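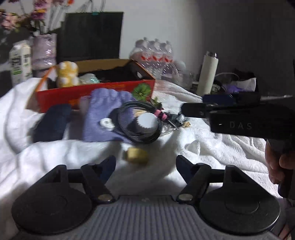 ¿Por qué se perdía la sincronización entre las dos pinzas manuales durante las grabaciones? El reloj de la unidad derecha se reiniciaba tras microcortes de alimentación, y el registro seguía escribiéndose sin generar ningún aviso.

Memoria del proyecto Marwat. Apartado 4: análisis del fallo

4.1 Síntoma

El proyecto Marwat registra demostraciones bimanuales de recogida y ordenación de objetos domésticos con dos pinzas manuales. Las trayectorias de ambas unidades se fusionan a posteriori con la herramienta Carkier, que exige una marca temporal común. En la campaña de abril se grabaron 76 episodios. Al fusionarlos, Carkier rechazó dos por desfase excesivo. La revisión manual mostró que otros siete, aceptados por la herramienta, contenían un salto en la marca temporal de la unidad derecha. El mayor fue de 1410 ms.

Un desfase de ese orden invalida el episodio: en el registro fusionado, una pinza cierra sobre el objeto cuando la otra ya lo ha soltado.

4.2 Hipótesis descartadas

Saturación de la tarjeta de memoria. Se repitió la prueba con una tarjeta nueva y el salto volvió a aparecer.

Deriva térmica del oscilador. La carcasa alcanzó hasta 67 °C en ensayo continuo, pero la deriva medida era gradual y los saltos son discretos.

Error de Carkier. Los ficheros sin procesar ya contienen el salto.

4.3 Causa

El conector de alimentación de la unidad derecha tenía holgura. Con giros bruscos de muñeca la tensión caía durante un intervalo muy breve – insuficiente para apagar el procesador, suficiente para reiniciar el módulo de reloj. El firmware Nanora recuperaba la hora desde el último valor guardado y continuaba la grabación. El reinicio no quedaba anotado en ningún fichero.

La holgura es un defecto mecánico menor. El fallo de diseño está en el firmware, que trata la pérdida de reloj como un estado recuperable.

4.4 Correcciones

Se sustituyó el conector y se fijó el cable a la carcasa con una brida. En Nanora se añadió un contador de reinicios; si cambia durante un episodio, la grabación se detiene y suena el zumbador. En Carkier se rebajó el umbral de rechazo y se comprueba ahora que la marca temporal sea monótona.

4.5 Verificación

Se grabaron 74 episodios nuevos en el banco Dranden con el mismo protocolo. No se detectaron saltos. Para probar el aviso se provocó el corte a mano en cinco grabaciones adicionales y el zumbador sonó en todas – en una de ellas con retardo apreciable, pendiente de revisar.

Los nueve episodios afectados de abril se han retirado del conjunto. No se ha intentado corregirlos por interpolación.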